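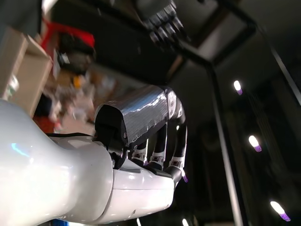 Notes on the grasp controller rewrite, since a few people asked what changed between the spring branch and what we run now. Thread.

Old setup: one planner process, one loop, fingers and wrist commanded in the same message. Simple to log. Bad when the planner stalled, because the fingers stalled with it.

New setup: finger control runs in its own process at 120 Hz. The planner publishes a target posture and a stiffness value, then goes back to whatever it was doing. If nothing new arrives, the finger process holds the last target and raises a flag.

The flag matters more than the hold. Our first version held silently and we spent most of August chasing "slow" grasps that were stale targets.

Target messages come in at 10 Hz. We interpolate in joint space, clamp velocity per joint, and do not extrapolate. Rafia Ansari tried extrapolation on a branch. It overshoots on every thumb reversal. Branch is still up if you want the plots.

Self-collision: the curl postures are where it bites. Fingertips pass close to the palm, and the stock meshes are too fat there. The checker rejected postures the hand reaches with no contact at all.

Fix was to swap the distal meshes for capsules, two per finger link, and keep the full mesh for the palm. Checks are faster and the false rejections are gone from our regression set.

The regression set is 2210 recorded postures, replayed through the checker on every merge. It lives in the Stotthorpe repo, under tools. The replay script is called wong for historical reasons. I will not be renaming it.

Things still open:
- joint offsets drift after a power cycle, so homing runs every time
- the viewer draws the left hand mirrored if you load both URDFs in the wrong order
- timestamps come from 2 clocks, and the sync is a hack

On the clock issue: Aparecida Andrade has a patch that stamps everything at the driver. It needs review from someone who knows the Civarby message layer better than I do. Replies open.

Config changed format too. Old YAML files load with a warning for now. The warning becomes an error in the next tag, so run the converter before you pull.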